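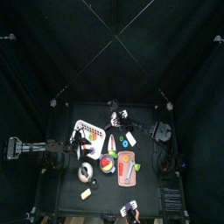 STOSLEY, December

Call for participants: people to argue about how a robot should behave at a table

Sarmiento is looking for 12 people to help finish a code of practice for two-armed tabletop robots. The code is called the Stosley Bench Rules. It is currently 19 pages long, and four of those pages are about the word "clear," as in "the operator shall ensure the work area is clear." We have been at this for a while.

The work is paid. It is also slower than you are imagining.

What the job is

You will sit at a bench with two robot arms and a table of small objects, and you will run short tasks from our list. Toy fruit goes in the dish rack. A gear comes off the cutting board. The teapot gets moved without taking the cup with it. Then you will fill out a form saying which of our rules you followed, which ones you broke, and which ones you could not make sense of while holding a controller in each hand. The third column is the one we want.

After each block of tasks there is a group session, where you and the other participants read the draft rules aloud and tell us what is wrong with them. Previous readers have been generous with this. Rule 7 used to say that tools and food items should be kept apart "where reasonable." An early reader asked whether a wrench on a cutting board next to a toy lime was reasonable, and the meeting ran past lunch.

You do not need to have worked with robots. We would like at least half the group to be people who haven't. If you have written, edited, enforced or been on the wrong end of a safety rule in a kitchen, a warehouse, a school lab or a dental office, we would be glad to hear from you. People who read the instructions before assembling furniture are welcome. So are people who don't, and we will seat you apart.

What the rules cover

The draft has sections on the following:

Setting out the table, and who is allowed to change it once a task has started
Pointed and edged objects, including toy ones, and which way they should face when the arms are parked
Two arms reaching into the same space
When to stop, who may say stop, and what counts as having stopped
Keeping records a stranger could read
Handing the bench over to the next person

The section on toy knives gets the most eye-rolling and we are keeping it. Habits learned with plastic tend to stick around when the plastic gets swapped out, and Itow, the bench software we use, has no opinion on what the arm is holding. Somebody in the room has to have one.

Two-arm reaching is where we need the most help. The present wording says that one arm should "yield." Edgardo Pangilinan, who runs the bench, believes the arm nearer the object has priority. Kavitha Rajan, who edits the code, believes the arm that started moving first has priority. They have both drawn diagrams. You will be shown the diagrams whether or not you ask.

What we expect from you

Ten sessions, mornings or afternoons, your choice, but pick one and stay with it. Each session is three hours including the group reading. You should be able to sit at a bench for 40 minutes at a stretch, or tell us what arrangement would work better; the seat and controllers adjust, and we can shorten the blocks. You should be comfortable reading plain English aloud in front of other adults. The light over the bench stays as it is, so please don't bring a lamp. (This is Rule 3. It has a history.)

You will sign the bench rules as they stand on your first day, including any you think are silly. Following a rule and complaining about it in writing is the whole method. Quietly ignoring a rule because you've figured out it's silly is the one thing that will get you sent home, and we have had to do it, to a very nice man with an engineering degree.

We record the arms, the table and the controller movements. We don't record your face. Remarks made in the group reading are written down without names attached, although if you have a memorable way of putting things your colleagues may recognize you.

What you get

A flat payment of $4000 for the full set of sessions, paid in two halves, the first after session five. If you leave early you are paid for what you attended, with no hard feelings and only one form. Parking is free. Coffee is available outside the bench room and must stay there (Rule 1, the only rule that has never been challenged). Your name goes in the acknowledgments of the published code if you want it there. One reader from the first round asked for hers to be taken out after seeing what we did to Rule 11, and we honored that.

What you don't get

A certificate in robotics. A chance to program anything. The last word on Rule 11.

We also can't offer remote places. Stirkalano, our earlier attempt at doing this by video call, produced a long document that everyone agreed with and no one could use at a bench.

How to apply

Send us one page. Skip the résumé unless you're proud of it. On the page, tell us about a rule you have had to follow at work that was badly written, what it was trying to prevent, and how you would word it. Keep your version shorter than the original if you can manage it — we know how hard that is, see above regarding 19 pages.

Please don't send a video. Please don't have software write the page for you, either. We read a lot of rules for a living and can usually tell when the author has never been inconvenienced by one.

Applications go to Kavitha Rajan at the Sarmiento office in Stosley, by mail or through the form on our site. Questions about the bench, seating, access or the arms themselves should go to Edgardo Pangilinan. If you ask either of them about right of way between the two arms, allow extra time for the reply.

Applicants we'd like to meet will be invited to a short visit, where you'll try one task and read one rule. You will be paid for the visit whether you're picked or not. Closed-toe shoes, sleeves that stay up, nothing dangling from the wrist. If you need help getting into the building, or would like the draft in large print, say so on your page and it will be ready when you arrive.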